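Sirnoso opens its workshop doors to the neighbors

4 min read

TOVNESS, 3 September 2020 — It isn't every afternoon that a robotics firm props its front door open and waves people in off the street, but that is more or less what Sirnoso did this week at its building on the old Damgaard lot. By the time the coffee had run out, 50 visitors had come through in small groups, some of them from just across the road, and a good many had to be steered gently toward the exit so the next group could have its turn.

The company moved to Tovness in May, and people here have been wondering ever since what goes on behind the blinds. The short version is that Sirnoso teaches robots to handle ordinary household things, the sort of stuff that sits on a bathroom shelf or at the back of a kitchen drawer. The longer version took most of the visit to tell, and it was told with great patience by the staff, who answered the same question about whether the robots could do laundry in every single group (not yet, and folding a fitted sheet is apparently as hard for a machine as it is for the rest of us).

Each tour took eight guests and began in the front room, where the firm keeps a finished arm called Nellum. Nellum is bolted to a bench and spends its working day picking up things and putting them into other things. For the open house it was set to sorting spoons from forks, and it did so slowly and with long pauses that had the children leaning in over the rope. When it dropped a fork there was a groan from the whole room, and when it went back and picked the fork up again there was real applause. One grandmother said she had raised boys who never did as much.

From there the groups moved down the hall to the rooms where the teaching is done, and this was the part that seemed to surprise people most. There is no big robot in there at all. The work is done by hand, by people holding grippers — two stubby black fingers on a grip you can carry around, with a camera looking out over them — and doing small jobs with them again and again. The recordings are then used to show a machine like Nellum how such a job ought to go. A staff member compared it to learning to cook by standing next to somebody at the stove, and that seemed to settle the matter for most of us.

Visitors were welcome to try a gripper themselves, and a line formed right away. It is harder than it looks! Your own fingers want to help, and you have to keep reminding them that they are busy holding the tool. A retired dentist took to it at once and was told, only half in jest, that there were openings. A boy of seven managed to stand a pencil upright in a mug on his first try and then could not be persuaded to do it a second time, having decided to quit while he was ahead.

The jobs themselves are humble ones. There are cups to be moved, lids to be set down, brushes to be put away and taken out again, and every one of them is repeated with the thing turned a little or shifted a few inches along the table. The team says it gathers 600 recordings on a good day.

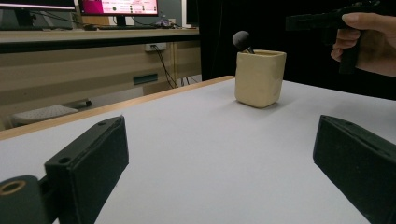 A fair number of the questions were about work, as you would expect in a town that has seen a plant or two close. Would the machines take jobs? The staff did not brush this aside. They said that the arms are meant for people who have trouble with their hands, or who live alone and would like to go on doing so, and that the firm has been hiring here since it arrived. Not everyone went away convinced, and a couple of visitors stayed on in the parking lot to argue the point between themselves, in a friendly way, for quite a while after the last tour.

Others wanted to know about the cameras and who gets to see what they record. The answer was that the recordings are made in the building, with things the firm has set out for the purpose, and that the open house groups were not being recorded when they took their turns. There was a sheet by the door explaining this too, next to the sign-in book and a bowl of peppermints.

Sirnoso says it would like to hold another open house once the back rooms have been painted, and that the groups may be a little smaller next time so that everyone gets longer with the grippers. Schools that would like to bring a class can ask at the front desk. Parking is along the Damgaard side of the building, and the entrance with the ramp is the one nearest the bus stop. A child's green mitten and a pair of reading glasses were left behind in the front room and can be picked up during office hours.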